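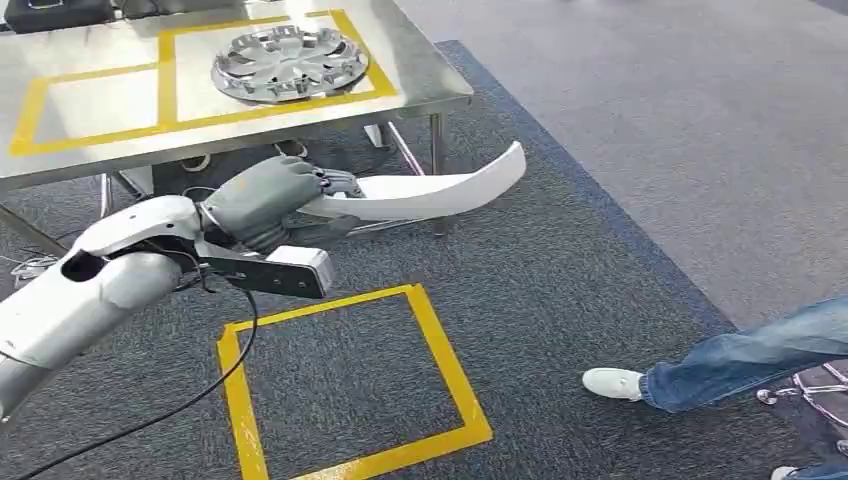

*A long piece of white plastic with a curve in it.*

# Why Do Some Things Bend and Others Snap?

Push down on the end of a plastic ruler and it bends. Let go and it springs back. Do the same with a dry cracker and you get two crackers. Both are solid, and both were pushed by the same finger, so the difference must be in what they are made of.

## What happens inside

Everything is made of very tiny parts called atoms. In a solid, the atoms hold on to each other. When you bend something, the atoms on the outside of the curve get pulled a little farther apart. The atoms on the inside of the curve get pushed closer together.

You can see this with a thick eraser. Draw straight lines across both of its long flat sides with a pen, then bend it. The lines on the outside of the bend spread out. The lines on the inside crowd together.

If the push is small, the atoms pull each other back when you let go. Scientists call this **elastic** bending. A diving board does it. So does a tree branch in the wind.

## When it stays bent

Now bend a paper clip open. It does not spring back all the way. You have pushed the metal past its limit, and some of its atoms have slid into new places. They stay there. This is called **plastic** bending, which is a confusing name, because it happens in metal, clay and many other things too. The word comes from an old Greek word for something that can be molded. The material we call plastic got its name the same way.

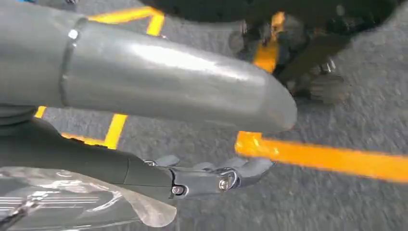

One reader in Pleltby wrote to say that her paper clip broke after she bent it back and forth a few times, even though she never bent it very far, and she wanted to know if it was a bad clip. It was a normal clip. Each bend makes the metal a little harder and starts tiny cracks. The cracks grow with every bend, and after enough of them the clip comes apart. This is called **fatigue**, the same word we use for being tired.

The number of bends depends on the metal and on how far you bend it each time. In a test at Nerwood Science House, a thin steel strip was bent far over each time and broke on bend number 54. A second strip of the same steel was bent only a little. It lasted for 3,522 bends.

## Why crackers snap

A cracker cannot stretch much at all. Its parts can't slide past each other, so when the pull gets too strong, a crack starts and runs straight through. Things like this are called **brittle**. Glass is brittle. So are chalk, eggshells and dry spaghetti.

Put the spaghetti in hot water for ten minutes and it changes. Water gets in between the long chains of starch and lets them move. Cooked spaghetti will go around a fork as many times as you like.

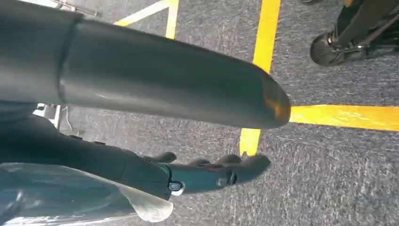 *Yellow tape on a floor. Tape has to bend easily to come on a roll.*

## Thick and thin

Shape matters as well. Glass is brittle, but a glass thread thinner than a hair can be curved into a loop. The outside of the loop is so close to the inside that it hardly has to stretch. A thick glass rod bent into that same loop would break long before the ends met.

Try it with cardboard from a cereal box. One layer folds with no trouble. Glue four layers together, let them dry overnight, and try again. The stack is far stiffer than one piece — much more than four times as stiff.

## Hot and cold

Temperature can change things too. Many plastics get softer when they are warm and stiffer when they are cold. A garden hose that coils up nicely in July can feel hard and stubborn in January.
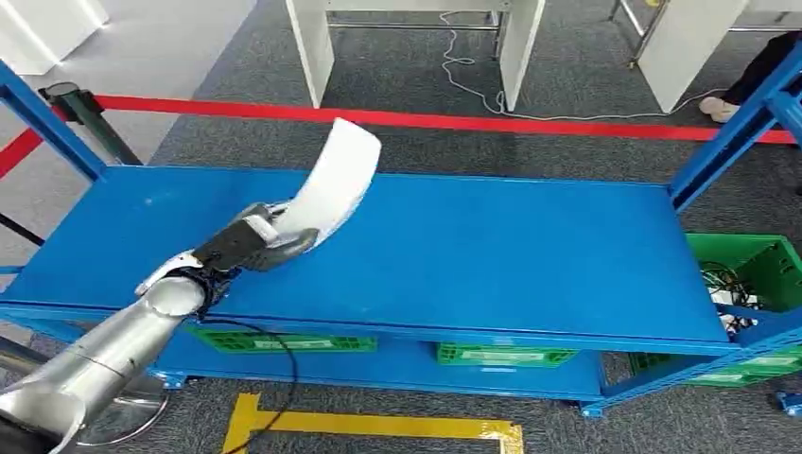
Can a thing be both bendy and strong?

Many things are. Spring steel bends a long way and comes back, and it takes a big force to bend it. Bamboo is another one. It leans over in a storm and stands up again when the wind drops.

## Try it at home

Find a plastic straw, a craft stick, a rubber band, a piece of raw carrot and a slice of cheese. Before you touch each one, write down whether you think it will spring back, stay bent or snap. Then bend each one slowly and see. Wear safety glasses if you have them, and keep the craft stick away from your face. Leave the carrot out on a plate until the next day and test it again.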